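Clendness repair evening moves to the old Petersen shop

25 October 2018

Good news for anybody with a dying computer in the closet — the Clendness repair evening is back, and it has a bigger room! I stopped by the old Petersen shop last night while Karlijn Nijs and Siebe Vanhove were still carrying in chairs, and they already had people waiting at the door with towers under their arms.

The group fixed 152 machines last season (I brought in two of them, sorry, Siebe). Most went to families in Sallcombe who needed something for homework. Ida Frerichs is looking after the parts shelf again, and she'd love more memory and working power supplies. Old laptops are fine too, but please take your files off first. 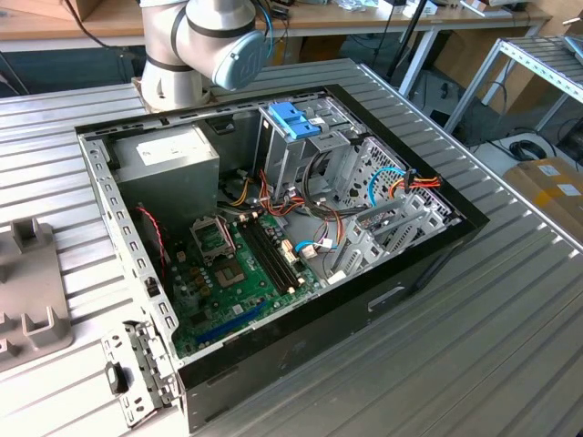
Desktop towers are still what the group likes best, and Karlijn is starting a beginners' table for them. You get the side panel off, lay the case down and learn what's what before you touch a thing. With the metal plate over the CPU socket flipped open like that, it's fingers out, please — she was very firm with me on that one! The cables look like spaghetti at first, but the colors do help.

Entry is free, parts are at cost, and the room holds 40. The season runs through May.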